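Descaling schedule or descaling superstition?
Forum: Kitchen > Coffee and Tea > Machines and Maintenance

percolatorpete
My Groson drip machine has a light that comes on when it wants to be descaled. The light came on Wednesday. I descaled it on Wednesday. The light is still on, and it has the same expression it had before.

The manual says every 4 weeks. The sticker on the bottom says every 500 cups. I live alone and drink two cups a day, so one of these documents was written for a fire station. Which do people go by?

mudseason
Neither. Go by your water. Mine comes out of a well and leaves a crust on the kettle you could sand a deck with, so I do it monthly. My sister is on city water two towns over and has never descaled anything in her life. Her coffee tastes fine, and she's unbearable about it.

For the light: on most Grosons you hold the brew button down until it blinks. The machine has no idea what's in its pipes. It's a counter with a lamp attached.

percolatorpete
Held the button. It blinked. It is now off. I feel a little betrayed by how easy that was.

halfcaf_hal
Please don't tell people to just reset the light. I fix small appliances on the side, and most of what comes across my bench is machines where somebody got very good at resetting the light. By the time I see them, the heating tube looks like the inside of a cave.

mudseason
I told him to reset it AFTER descaling. It's right there. He said he descaled it.

halfcaf_hal
He said he descaled it. With what, is my question.

percolatorpete
White vinegar, half and half with water. Ran it through twice, then ran plain water until I got bored.

halfcaf_hal
There it is.

quietkettle
Oh good, the vinegar argument. I'll put some popcorn on.

halfcaf_hal
It's not an argument. Vinegar is weak, it stinks, and it's hard on rubber seals if you leave it sitting. Citric acid costs next to nothing, does the job faster and doesn't make your first three pots taste like a pickle jar. One heaping tablespoon to a quart of warm water. Run half a tank, switch it off, wait twenty minutes, run the rest. Two tanks of clean water after.

tannin_county
My mother ran vinegar through the same percolator for 24 years and the seals outlived the marriage. I respect citric acid, but let's not act like vinegar is drain cleaner.

halfcaf_hal
A percolator has no pump and hardly any seals. It's a pot with a straw in it.

tannin_county
A pot with a straw in it that still works, though.

mudseason
I've used both. Citric is better on heavy scale. On light scale I can't tell the difference, except that with vinegar my kids leave the house for a few hours, which I'd count in its favor.

gooseneck_854
Throwing in a third option so everybody can be mad at me instead. I buy the Prumarik descaling packets. Yes, I know it's mostly citric acid in a nicer envelope. I pay for the envelope. The envelope tells me how much to use, and before 7 a.m. I can't be trusted with a tablespoon.

halfcaf_hal
You're paying six times over for somebody else to own the spoon.

gooseneck_854
Correct. Worth every penny.

quietkettle
Has anyone tried just using filtered water and skipping the whole business? I've had a Caltlow pitcher in the fridge since January and the kettle has stayed shiny.

mudseason
Depends on the filter. The ordinary carbon ones mostly fix the taste and leave a good part of the hardness alone. Some have resin in them that takes the minerals down, and those wear out faster than the box would like you to believe. If your kettle is staying shiny, yours is probably the second kind, or your water wasn't hard to begin with.

quietkettle
I never checked. I just enjoyed the shininess.

mudseason
Get a pack of test strips. You dip one, it changes color, and you find out whether you have a hobby or a problem. 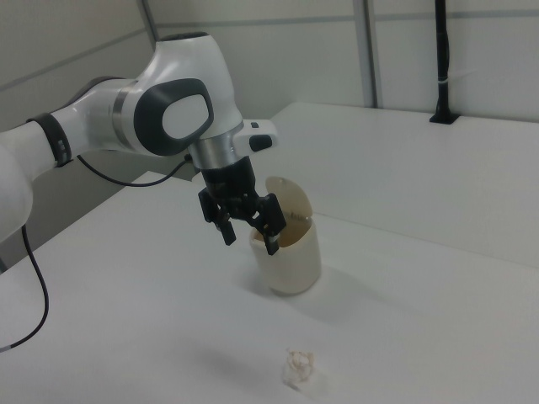 Anyway, what I'd do in Pete's shoes is test the tap once, write the number on a piece of tape and stick it inside the cupboard door. Soft water, descale twice a year. Medium, every two or three months. Hard, monthly, and learn to like it. Forget the cup count – it assumes every cup in the country comes out of the same faucet.

percolatorpete
This is more sense than I got out of the manual, which spends a full page asking me not to put the machine in the bathtub.

halfcaf_hal
I can live with mudseason's schedule. I'd add one thing: if the brew time creeps up, do it early. A pot that used to take six minutes and now takes nine is telling you more than the light ever will.

tannin_county
Agreed, and I don't enjoy saying so. Also listen to it. My D'Souza starts gargling a couple of weeks before it slows down.

gooseneck_854
Mine gargles all the time. Is that bad?

tannin_county
How long has it been gargling?

gooseneck_854
I thought that was the sound of coffee.

halfcaf_hal
Go open one of your envelopes.

percolatorpete
Update for anyone who cares. Got the strips, and I'm in the "hard" column, up near the end where the color chart starts to look worried. Did a round with citric acid this time. Grit came out in the first half tank – little white flakes, quite a lot of them – and this is after two runs of vinegar. Brew time went from eleven minutes to seven.

mudseason
Eleven?

percolatorpete
I thought it was being thorough.

halfcaf_hal
I will be printing this thread and taping it over my bench.

tannin_county
One kitchen with bad water isn't a verdict on vinegar. He ran it straight through without letting it sit. Half an hour's soak and he'd have got the same flakes.

halfcaf_hal
And pickled seals.

quietkettle
Popcorn's gone. Does anyone know if you can descale a popcorn maker?

mudseason
Hot air or oil?

quietkettle
Oil.

mudseason
Then that's grease, and there's a separate thread for it. Bring a sponge.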